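Jurcombe Building -- Fire and Electrical Walkthrough
April, second visit
Walked by: Meriem Kamel. Ayman Fawzy along for floors 1 and 2

1. Exit doors
OK front and side. Rear door sticks, had to shoulder it. Helmy's to plane it or rehang, same comment as last time.

2. Exit signs and emergency lights
Sign over east stairs dim. Test button on the landing light does nothing -- battery?? Replace unit.

3. Extinguishers
All tagged. The one by the kitchenette is behind the coat rack again, move the rack. Tag on unit 957 is hard to read, ask for new one.

4. Hallways
Boxes outside the Luvilero office, left side. Clear width 40 inches at the tightest spot, want more. Told them, they said end of day.

5. Storage room
FAIL. Paper stacked right up to the sprinkler head. Bring it down before anybody signs this. Paint cans to the metal cabinet.

6. Kitchenette
Toaster and kettle on one power strip. Seperate them, wall outlets only. Microwave cord fine.

7. Panels
Panel A clear. Panel B has a mop bucket in front. Directory card half filled in, breakers 9 thru 14 blank. Ayman to trace.

8. Computer repair bench
Side panels off means unplugged, cord out of the wall and not just switched off. Add to the bench rules sheet. Screws in a dish please. No drinks on this table. 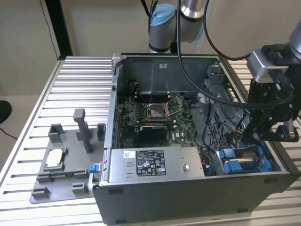 9. Space heaters
Two found under desks at Nakgate. One has no tip-over switch, take it out. Other OK if it's plugged straight to the wall.

10. Alarm
Pull station by front desk tested 10:40 am, horn heard on both floors. Strobe in restroom did'nt flash. Call it in.

Open items: 2, 4, 5, 7, 10
Recheck 5 first -- rest can wait for Ayman's list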